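2020-01-20
Kirsty Trevaskis

Re: [killano-makers] phone stand for filming small stuff

Hi all,

Lachlan Pomare wrote:
> I've been propping my phone against a cereal box to film my knots and
> I'm sick of it falling over. Does anyone use a proper stand with one of
> those clamp things on top? I don't want to spend a fortune. Does it
> hold still, and can you point it down at the table? Also, I see some of
> them have a screw hole in the phone clamp. What's that for? My phone is
> one of the big ones, if that matters.

Lachlan, I feel your pain! I used a stack of library books for most of last year, and every time I leaned over to cut a thread the whole thing slid off into my tea. So yes, get a stand. I put it off way too long.

First thing, the size. The spring-loaded clamps all look about the same in a listing, and they aren't. Measure your phone across the narrow way WITH the case on, then look for the widest opening the seller gives. My sister bought a cheap one and had to peel her case off every single time, which got old in an afternoon. If yours is one of the giant ones I'd go up a size and not think about it again. A stiff spring is annoying when you have one hand free, but I'd still take it over a weak one - a weak one lets go while you're looking at something else.

Second thing, the joints. This is where the money goes, I think. Every knob between the pole and the clamp is one more thing you can adjust, and also one more thing that can droop. When mine starts sagging it's nearly always one knob I forgot, and I've usually tightened the wrong one twice before I find it (my husband has stopped offering to help). What I do now is start at the bottom and work up. Height first, snug that down, then the tilt, then turn the clamp the way I want the phone to sit. If you do the clamp first you'll only knock it crooked again while you're wrestling with the pole.

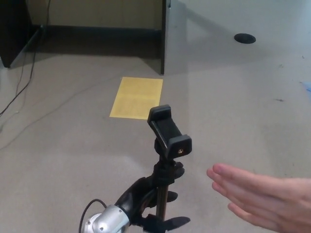
About the screw hole - on mine, the brass-colored bit in the clamp is threaded so you can take the clamp off one stand and put it on another. Check the thread size before you buy anything to go with it, though. I ordered a little tabletop tripod from Plasteo thinking they were all the same, and nope, back it went. The second one fit fine and now it lives in my sewing bag.

For pointing down at the table, put the stand off to the side you don't work with. I'm right-handed so it goes on my left, and my elbow stays out of it. Leaning the phone way out over the table makes everything top heavy, so keep it as close in as you can stand, and put something heavy on the foot. I use a bag of rice.

Oh, and do a short test first and watch it back! I once filmed 3 whole rows of smocking with the focus stuck on my sleeve.

If you want to try mine before you spend anything, I can bring it to the next meetup. Just let me know, and bring your phone in its case so we can see if it fits.

Kirsty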